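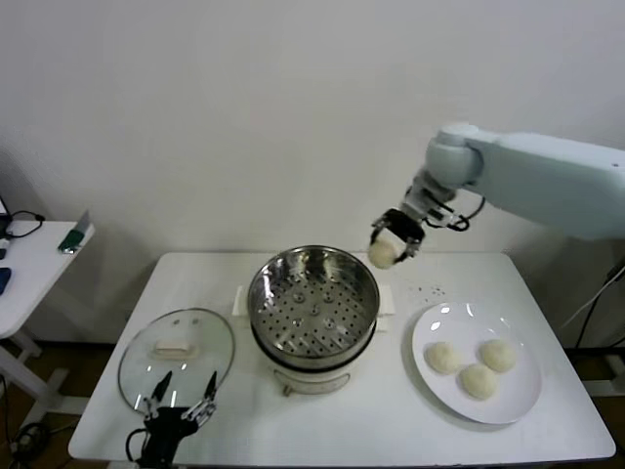

Steamed Buns at the Lindell Kitchen: the April Gallery

Hello again, bun people! April's get-together was all about steaming, and I promised everyone who asked that I'd write up my notes before I forgot everything. So this is my little gallery page, with far more chat than pictures (sorry, you know me by now). We made plain buns, the soft white kind, nothing inside, because Soo-ah Lim said we should learn to walk before we start stuffing things with pork and chives. She was right, and I grumbled the whole way.

If you just want the dough, it goes like this. Flour, warm water, a spoonful of sugar, yeast, a splash of oil. Mix it in a big bowl until it stops looking like a mess, then knead until it feels like your earlobe. Ayuba Nartey thinks the earlobe thing is nonsense and kneads until his arms hurt. His dough was lovely, so go with whichever one you like. Cover it, leave it somewhere warm, and come back when it has puffed up nicely. Our first batch used 645 grams of flour and the second 673, and the only reason those numbers are so odd is that we were finishing off the bag and the kitchen scale doesn't lie.

Then the shaping, my favorite part! Knock the air out (really lean on it, leftover bubbles give you a lumpy top), roll it into a log, cut it up, and tuck each piece under itself until you have a smooth ball. Go around and around with cupped hands on a bare table. Not on a floured one, it just slides and you end up chasing it. Nuria Kumsa's came out so round that I accused her of having done this before, and she had, for years, with her aunt, and never said a word.

Give them a second rest on a plate before they go anywhere near steam. Mine was too short the first time and I got dense little buns that Yuto Wada very kindly called "filling." Now I set a timer for 17 minutes and go do something else so I'm not tempted to poke them. Warmer room, a bit less. Colder room, be patient.

A few things about loading the steamer. Leave gaps! They swell more than you think, and two buns that touch will tear when you pull them apart. Small squares of parchment under each one save you from scrubbing the holes in the tray afterward. I forgot mine at home and borrowed from Mulugeta Endale, who cuts his a whole stack at a time and keeps them in an envelope. I have copied the envelope. It's a great envelope. 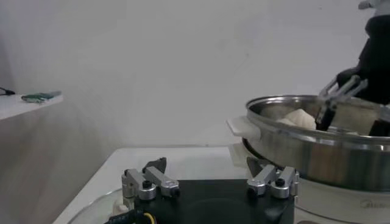

Lids deserve more attention than we give them. A clear one is so much nicer for beginners because you can peek without letting all the steam out, and I must have peeked every thirty seconds. I like having the glass lid on the table well over to one side, with the cooker base over on the other, so there's room to work in between. The base is a Midea, plain white and electric, and after years of balancing a basket over a wok I'm a total convert. Wipe the inside of the lid before you put it on, too. Drips make shiny spots on the tops, and once they're there you're stuck with them.

When the time's up, turn it off and WAIT. Five minutes with the lid closed, then tip it open just a crack for another minute. If you whip it off right away the buns can wrinkle up like old balloons, and it's so sad after all that kneading. Lift it away from your face, please. I've fogged up my glasses more times than I'd like to say.

On leftovers: let them cool all the way, bag them, freeze them. They go straight from the freezer into the steamer and come back soft. The microwave works if you wrap them in a damp paper towel, though Soo-ah pretended not to hear me when I said so. Sliced and fried in a little butter the next morning they're ridiculous, and I'd make a whole batch just for that.

Next time is filled buns, finally! We're voting between red bean and a mushroom and cabbage one that Nuria is pushing very hard. If you're coming, bring an apron and a container to take some home in, and let me know if you'd like me to pick up flour for you, as I'm going to Dirnport anyway. I also still have somebody's rolling pin with a blue handle. It has been in my car since the noodle night, so come and claim it.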